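The Sofa Letter, August 22, 2022

ON SITTING DOWN IN YOUR OWN LIVING ROOM

My sister moved to Jundgate in the spring and bought a sofa before she had a front door key. She measured it against a floor plan that the rental office had printed at some scale of its own choosing. The sofa is now in the hallway, where it makes a very good sofa for anyone taking off their boots.

I bring this up because the mailbag this month is nearly all furniture placement, and nearly all of it begins the same way. "We have tried everything." You haven't tried everything. You have tried the sofa on the long wall, then the sofa on the other long wall, then you had an argument and somebody ordered noodles.

So let's take it slowly, starting with the wall itself. Most of us push the big piece flat against it and then line up everything else around the edges, like guests at a school dance. This leaves a large patch of floor in the middle that we call "open" and use for walking across to turn off the lamp. Pull the sofa out. You don't need much, the width of your hand will do it. The room will look bigger, and you will at last have somewhere for the phone charger to hide.

Then there is the question of what you are all looking at. In my childhood home the answer was the television, with the stove as a backup. If you have a window, try letting the seats face it for a week. You will learn a great deal about your neighbors' recycling. If you can't stand it, turn them back, and no one has lost anything except the felt pads off the sofa legs.

Hanne Hyvönen, who used to arrange the floor at the old Okora store and has moved more dining tables than I have eaten at, gave me the best advice I've had on this. She told me to walk from the door to the chair I like best carrying a full cup of coffee. If I spilled, the table was in the wrong place. I spilled. I moved the table. I spilled again, and she said that one might be me.

She is also firm on the subject of small things. A beach picture, a plant, a frame on the sideboard: fine, lovely, but please leave them where they are for one whole season before you decide they're the problem. People who are unhappy with a room always start by moving the plant. The plant has done nothing.
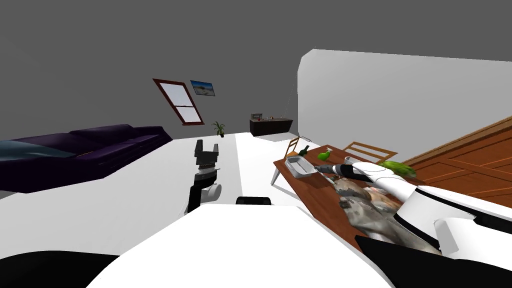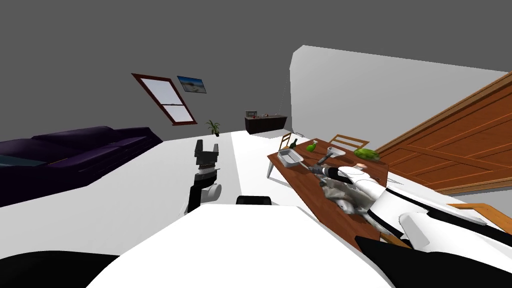
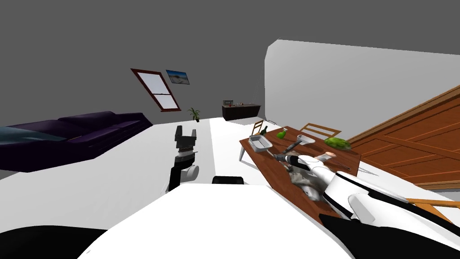 Living room in simulation. Sofa and window in the first and last views, dining table in the second.

Color next, and here I have to declare an interest, having once lived for 2 years with an orange couch I bought to cheer myself up in February. It did cheer me up in February. It was still there in July. A dark sofa is an easier houseguest. Purple, plum, deep green, whatever you like, so long as you are prepared to own a lint roller and use it when company is on the stairs. Put something lighter over one end. A throw will do, and it doesn't have to be folded into a perfect strip by a person with a ruler. Drop it and walk away.

Pale floors show crumbs and dark floors show dust. Choose your shame.

Several of you asked about the dining table that has to live in the same room as everything else. I have one of these. It serves as a desk, a sewing bench, a place to put mail I am afraid of and, on birthdays, a table. Its great enemy is the extra chair. You own six chairs because the set came with six, and you are two people. Put four of them elsewhere. They can go in the bedroom and hold up clothes, as chairs in bedrooms have always done.

A reader in the Kobzar building wrote that her main room is 16 feet long and that every sideboard she likes would block the radiator. She wants to know whether a low one would be all right. I'd say low is good, low and short is better, and on four legs is best, with a gap at the back so the heat has somewhere to go. And don't fill the top. It will fill itself. Mine has a bowl of keys on it, and 63 of the keys open nothing. (I counted them for this column, so nobody can say I don't do research.)

Now the housekeeping. The furniture swap is back in September, in the lower hall at Urkura, and it works as before: bring a piece, take a piece, carry it yourselves. Last time there was a recliner that came in and went home with the same man, who said he had felt differently about it once he saw it in a good light. Nothing upholstered that smells of dog, please, including if you can't smell it anymore. Ask a friend.

We have printed 500 of the little paper room planners with cut-out beds and tables, and a stack will be by the door. They are to scale. I checked them against my own living room, and according to the planner my sofa doesn't fit either. I am writing this from it.

Send your rooms, your regrets and your measurements to the usual address. Feet and inches, please. "Pretty big" came in twice this month.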